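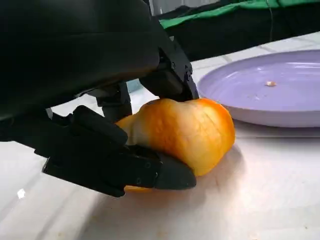 Football kit goes grey and stiff mostly through being washed badly, and goalkeepers' gloves suffer worst of all. A shirt can stand a lot of hot cycles, but the foam on a pair of gloves can't. Eat properly before you start on a full team bag, as it takes most of an evening; a bell pepper, orange and yellow like the one on the white tabletop, does well sliced into a sandwich. Then sort everything into shirts, socks and gloves.

By L. Laskowska, Prildale
July
2 min read

Gloves. Rinse them in lukewarm water while still on your hands, rubbing the palms together until the water runs clear. Don't wring them. Press the water out from the fingertips down and hang them away from the radiator. Before a match, dampen the palms again – dry foam has very little grip.

Shirts. Turn them inside out and wash at 30. Leave out the softener, which clogs the fabric and makes it smell sooner. For grass stains, mix 500 ml of cold water with 2 spoonfuls of white vinegar and soak the patch for up to 80 minutes before the wash. Printed names and numbers should never be ironed directly.

Socks. Shake the rubber crumb out over a bin, never the sink. I put ours in an old pillowcase with the end tied.

Boots. Knock the mud off once it has dried, then use a stiff brush. Stuff them with newspaper and change it after 5 hours. Studs want a smear of petroleum jelly on the thread before they go back in.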